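Open afternoon at Imhof, Falcombe

I've been meaning to put this page up since November, sorry to everyone who kept asking! Imhof opened up their workshop in Falcombe for an afternoon and I went along with Zanele Mtshali, mostly because she had a spare ticket and I had nothing on. I came home with sore feet, a bag of leaflets and a strong wish to own a robot arm.

The first stop was the gripper room, where Kilian Wieser was doing the talking. He's worked on the Turura arm for years and you can tell, he gets so excited that he forgets to breathe between sentences. We had the view from the wrist camera, so you see the job the way the arm sees it, looking out past its own two fingers.

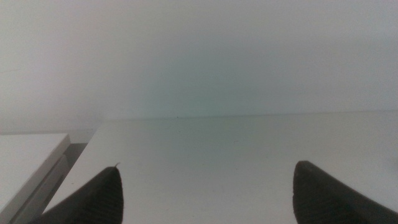 Kilian told us a pair of fingers is meant to last for 3,000 picks before it gets swapped, and the set he was using that day had done 1,085 (he keeps a tally on a scrap of card, very high tech). Zanele asked if the ridges on the fingers wear down first or the tips, and that was it, we lost ten minutes. Tips, by the way. He let people from the crowd have a go with the hand controls and I was dreadful at it. Left is left until the wrist turns over, and then I haven't a clue what it is.

Tea was at 2 in the canteen. There were 80 of us and one urn, so bring a flask if you go next year. I got chatting to Waltraud Fankhauser in the queue, who had come over from Prustance on the early train and knew far more about motors than I do. She's promised to send me her notes on the afternoon talk, as I missed the start of it looking for the loo.

If you were there and have pictures you'd like added, send them over and I'll pop them on this page with your name.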